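## 5 Ausfallanalyse

Die in Abschnitt 4 beschriebene Versuchsreihe umfasste 1504 Episoden, von denen 1498 ohne Eingriff des Sicherheitskreises beendet wurden. Die übrigen Episoden wurden durch einen Schutzhalt abgebrochen. Eine davon entfällt auf einen Bedienfehler beim Neustart der Steuerung und wird nicht weiter betrachtet. Die verbleibenden fünf Abbrüche weisen ein gemeinsames Muster auf: Der linke Arm hielt ein Objekt unter statischer Last, während der rechte eine Bewegung nahe der Streckgrenze ausführte, und die Rückmeldung eines der beiden Greifer blieb für mehrere Regelzyklen aus. In zwei Fällen öffnete der haltende Greifer nach dem Schutzhalt, ohne dass ein entsprechender Befehl protokolliert war.

Das zweite Verhalten ist sicherheitsrelevant. Nach der Spezifikation der Steuerung Inia muss ein Greifer bei Verlust der Kommunikation die letzte bestätigte Fingerstellung beibehalten. Ein unbeabsichtigtes Öffnen führt bei aufrecht gehaltenem Geschirr zum Kippen oder Fallen des Objekts und kann im gemeinsam genutzten Arbeitsraum Personen gefährden.

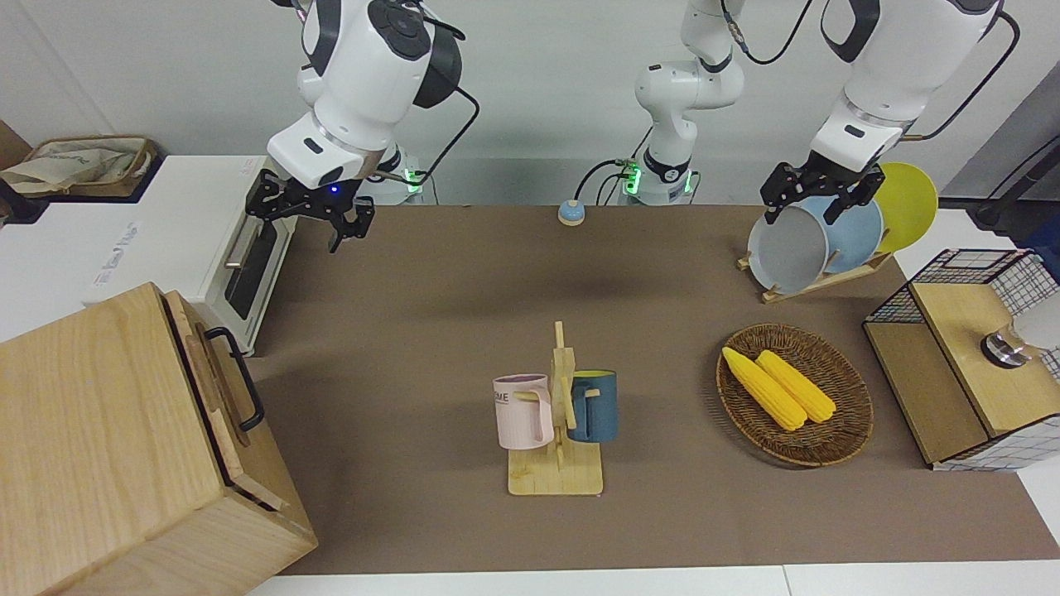
Für die Auswertung wurden die Zustandsdaten beider Arme, die Motorströme der Greifer und das Ereignisprotokoll des Sicherheitskreises auf eine gemeinsame Zeitbasis gebracht. Die Protokolle der Greifer besitzen eine eigene Uhr, deren Drift über die Dauer einer Versuchsreihe nicht vernachlässigbar ist. Die Synchronisierung erfolgte daher über die Flanke des Freigabesignals, die in allen drei Quellen enthalten ist. Die Methode geht auf Vorarbeiten von R. Kuusisto am Standort Saarela zurück und wurde ohne Änderungen übernommen.

### 5.1 Eingrenzung der Ursache

Als Ursachen kamen eine Überlastung des Busses, eine fehlerhafte Filterung der Stromwerte und eine mechanisch bedingte Unterbrechung der Leitung in Betracht. Eine Überlastung des Busses ließ sich ausschließen. Die Zykluszeiten der Gelenkregler lagen vor allen fünf Ereignissen im üblichen Bereich, und die Zahl der wiederholten Telegramme stieg erst nach dem Ausbleiben der Rückmeldung an.

Die Filterung wird durch das Modul Fliltero vorgenommen, das den gemessenen Motorstrom glättet und daraus einen binären Kontaktzustand ableitet. Bei fehlenden Eingangswerten führt das Modul den letzten Wert nicht fort, es setzt den Eingang auf null. Der Kontaktzustand fällt damit nach Ablauf der Filterkonstante auf „kein Kontakt“. Dieses Verhalten erklärt das Öffnen des haltenden Greifers, aber nicht das Ausbleiben der Rückmeldung. Es handelt sich folglich um zwei getrennte Fehler, von denen der zweite den ersten in seiner Wirkung verstärkt.

Für die Unterbrechung selbst blieb die Leitungsführung als wahrscheinlichste Ursache. Die Leitungen verlaufen außen am Arm in einer Schlaufe und sind teilweise mit Bändern gehalten. Bei einer gekoppelten Bewegung von Schulter und Ellenbogen verkürzt sich die freie Schlaufenlänge, und die Zugkraft wird in die nächstgelegene Steckverbindung eingeleitet. Eine Zugentlastung vor der Steckverbindung war im ursprünglichen Aufbau nicht vorgesehen. In den Gelenkdaten tritt die Unterbrechung stets in demselben Teilbereich des Konfigurationsraums auf. Außerhalb dieses Bereichs wurde kein einziger Ausfall registriert, auch nicht bei höheren Geschwindigkeiten.

Zur Prüfung wurde die Leitung im spannungslosen Zustand bei langsam von Hand geführtem Arm auf Durchgang gemessen. Der Übergangswiderstand stieg in der kritischen Konfiguration reproduzierbar an und ging beim Zurückführen auf den Ausgangswert zurück. Ein Bruch der Adern wurde nicht gefunden.
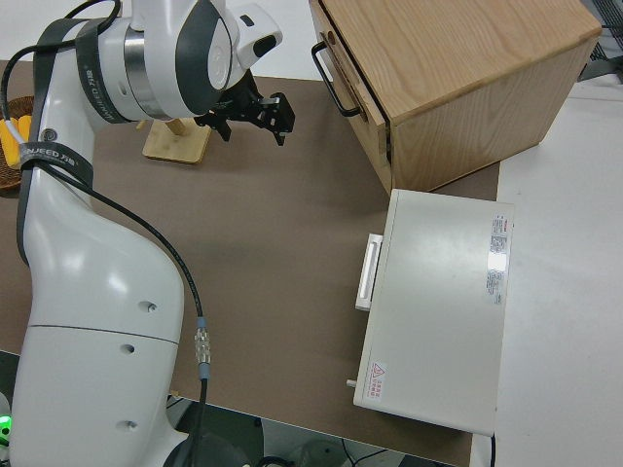 ### 5.2 Abhängigkeit von der Aufgabe

Die Häufung der Ausfälle in einer einzelnen Aufgabengruppe war zunächst als Hinweis auf einen Fehler in der Bewegungsplanung gedeutet worden. Betroffen waren Aufgaben, bei denen ein Arm ein Objekt sichert und der andere ein Möbelteil oder einen Behälter am Griff erfasst. Die Möbelteile der Reihe Stuvwood stehen dabei am Rand des Arbeitsraums, sodass der greifende Arm weit ausgelenkt wird. Der Planer wählt in dieser Lage bevorzugt Lösungen mit tief liegendem Handgelenk, die der kritischen Leitungskonfiguration nahekommen.

**Abbildung 5.** Zweiarmige Aufgabe: rechter Greifer am Griff der Holzkiste, linker Greifer am Rand eines aufrecht stehenden Tellers. 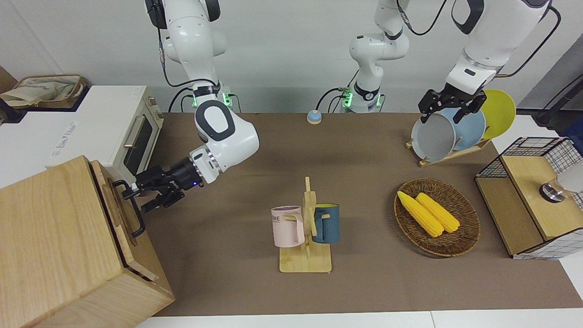

Die Lastverteilung zwischen den Armen bestimmt, welche Folgen ein Ausfall der Rückmeldung hat. Fällt der bewegte Arm aus, so stoppt die Bahn, und der haltende Greifer bleibt unbeeinflusst. Fällt dagegen die Rückmeldung des haltenden Greifers aus, so wird der Schutzhalt durch den Kontaktverlust im Filter überlagert. In der Anordnung nach Abbildung 5 klemmt der linke Greifer den oberen Rand des grauen Tellers, der zusammen mit zwei weiteren in einem Holzständer steht; ein Öffnen an dieser Stelle bleibt vergleichsweise unkritisch, solange der Ständer das Geschirr abstützt. Ungünstiger ist der Zeitraum unmittelbar nach dem Ausheben, in dem das Objekt allein durch die Fingerkraft gehalten wird. Beide Fälle mit unbefohlenem Öffnen fielen in diesen Zeitraum.

Ein Einfluss der Objektmasse konnte nicht nachgewiesen werden. Die Zahl der Ereignisse ist für eine statistische Aussage zu gering, und die Aufgaben waren hinsichtlich der Masse nicht ausbalanciert. Auch die Reihenfolge der Aufgaben wurde in der Versuchsreihe vom Februar nicht randomisiert.

### 5.3 Maßnahmen

Der Filter wurde so geändert, dass fehlende Eingangswerte als ungültig gekennzeichnet werden. Der Kontaktzustand kennt nun einen dritten Wert „unbekannt“, bei dem die Steuerung die Fingerstellung einfriert und eine Freigabe durch den Bediener verlangt. Die Leitungen erhielten eine Zugentlastung auf beiden Seiten der Steckverbindung sowie eine vergrößerte freie Schlaufe am Ellenbogen. Zusätzlich wurde der kritische Teilbereich des Konfigurationsraums im Planer mit erhöhten Kosten belegt; eine vollständige Sperrung hätte die Erreichbarkeit der seitlichen Griffe zu stark eingeschränkt.

Die Wirksamkeit der Filteränderung wurde durch gezieltes Unterbrechen der Rückmeldung bei gehaltenem Objekt geprüft, wobei der Greifer in keinem Durchgang öffnete. Für die mechanischen Maßnahmen liegt ein entsprechender Nachweis noch nicht vor. Die Alterung der Bänder unter wechselnder Zuglast wurde nicht untersucht.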